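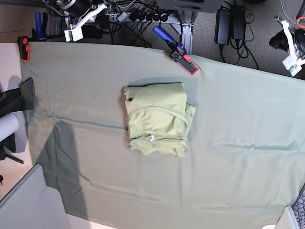 The save battery in my copy of Drelari finally dropped below the point where the SRAM holds its contents, so the cartridge came apart last night. It is a Game Boy release from a small publisher, Urutov, and the board inside is a plain one: mask ROM, a mapper, 8 KB of SRAM, a supervisor chip and a tabbed coin cell. My dumper reads the ROM without trouble, but the save I wanted to keep had already gone. I work on a cloth these days, a sage-green sheet clamped along the top of the table so it stays taut, with the old fold creases still showing. Small screws stop where they land on fabric. On a bare benchtop they roll, and I have lost two shell screws that way.

The original cell was a CR1616. Measured in place with the console off, it read 2.151 V. That figure is a bit misleading, as a lithium cell has a very flat discharge curve and then falls off quickly, so by the time it shows that sort of voltage there is next to nothing left in it. The SRAM datasheet gives 2 V as the minimum for data retention, and the series diode takes its share before the chip sees anything.

Options for replacement, in the order I considered them:

Tabbed CR1616, soldered directly. Same capacity as the original, and the shell closes without modification. Tabs need to be the right way round, so check before ordering.

Tabbed CR2025. Considerably more capacity, and it will fit this board if the tabs are bent flat. The shell closes, but the plastic post near the battery touches the edge of the cell. I don't like that.

Coin cell holder. Swappable without an iron, but too tall for a Game Boy shell unless you cut the inside of the rear half. Not doing that to this one.

FRAM conversion. No battery at all. It needs a couple of lifted pins and some patience, and it changes the board permanently.

I went with the CR1616. Iron at 350 degrees, a chisel tip, fresh flux on both pads. The old solder was dull and took longer to flow on the negative side, where the pad ties into the ground plane. I held the tab with tweezers and let it come away on its own weight. Pulling at it is how pads get lifted. Old solder off with braid, pads cleaned with isopropyl, new cell on, total time 15 minutes including looking for the braid.

The new cell reads 3.2 V on the board. I started a game, saved at the first inn, switched off, left it for an hour and the save loaded. I'll check again in November.

Magnus Ogilvie emailed after my last cartridge post to ask whether the cell can be changed with the console powered on, so the save survives. It can, in the sense that VCC keeps the SRAM alive while the cell is off. You need an exposed board in a running console and an iron that is properly isolated from mains earth. If you own a dumper, back up the save first and do the swap cold.

Next in the pile is Lomley, which has a real-time clock and a bigger cell, and a cracked crystal joint by the look of it. I have 5 of the CR2025s on order.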